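Visit to Vodico, Wenley site – notes for the equipment budget

Mahnaz Golestani and I went to Vodico in October to see their kitchen handling setup before we commit money to anything. We arrived at 9:30 and left after lunch. Ghazal Abbasi showed us the workshop and then sat down with us to talk prices.

## What they have

The workshop has 3 arm stations, but only 2 were running. The third was waiting on a wrist part that Ghazal had ordered from Zondwood in the summer. She said to assume long waits for anything with a motor in it and to put one spare of each in the first order. We had no spares line in our draft at all.

The stations are simple: a bench, an arm on a fixed mount, a screen and a stop button on the wall. Ghazal told us the benches cost them more than they planned. Their first ones moved when the arm stopped quickly, and they had to buy heavier frames. Our draft reuses the old lab tables. Mahnaz wants to test one with weights on it before we count on that.

Floor space was tighter than I expected. If we follow their layout, our back room takes two stations, and the door has to be rehung to open outward.

## Simulation first

Most of the morning went to the simulation side. Vodico builds each kitchen task on a computer before they buy props or fittings for it. Ghazal's view is that we should spend our first half year there and leave the second arm for later.

The software they use is from Ahmadpour. The license is $2000 a year per seat, and one seat was enough for them in the first year. They also bought a better graphics card, for $769. We would need the same, because the machine in our office won't run it.
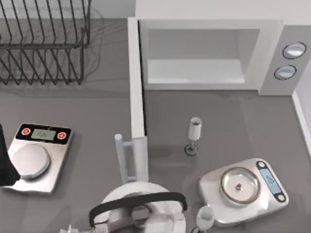
She pointed out that moving a divider or swapping an appliance costs nothing at this stage. On the real bench they once bought a full set of fittings and found the arm could not reach past half of them. I asked how well the simulated results carry over. She said reach and layout carry over well, glass and thin wire less so, and we should still plan for bench time.

## Changes to our draft

- Add one license seat and the graphics card
- Add a spares line
- Move the second arm to next year – Mahnaz agrees
- Get a price for the door

Still open: whether the service contract is worth it. Vodico dropped theirs after a year and does repairs in house, but they have a technician and we don't. Ghazal will send the old contract so we can see what it covered.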